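Comparing Two Gripper Controllers on a Two-Arm Table Setup
Student project report, Drindolville
Last updated: October

1. Goal

We wanted to find out which of two gripper controllers, the Bestard or the Tulora, lets an operator pick up small flat parts with fewer misses. Both arms stayed the same for the whole project. Only the controller settings and the closing speed were changed.

2. Method

The operator drove both arms by hand from a pair of handles. One trial was one attempt to lift a part off the table and put it down in a tray. A trial failed if the part slipped, tipped over or was pushed away before the fingers closed. We ran 1059 trials in all — 744 with the Bestard and the rest with the Tulora, which arrived late. The camera view came from above and between the arms, and the operator used only that view.

The hardest parts were the low ones. The fingertips have to come down almost to the table before closing, and a small error in height means they close on nothing or press on the top.

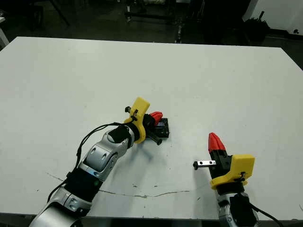 3. Results

The Bestard failed in 15 percent of trials. The Tulora did a little better on low parts but took longer to close, and operators found the delay annoying. The red fingertips were easy to find against the white table, which helped with both controllers.

4. Next steps

Repeat the low parts with equal trial counts, and try the Araújo force limit — we ran out of time to set it up.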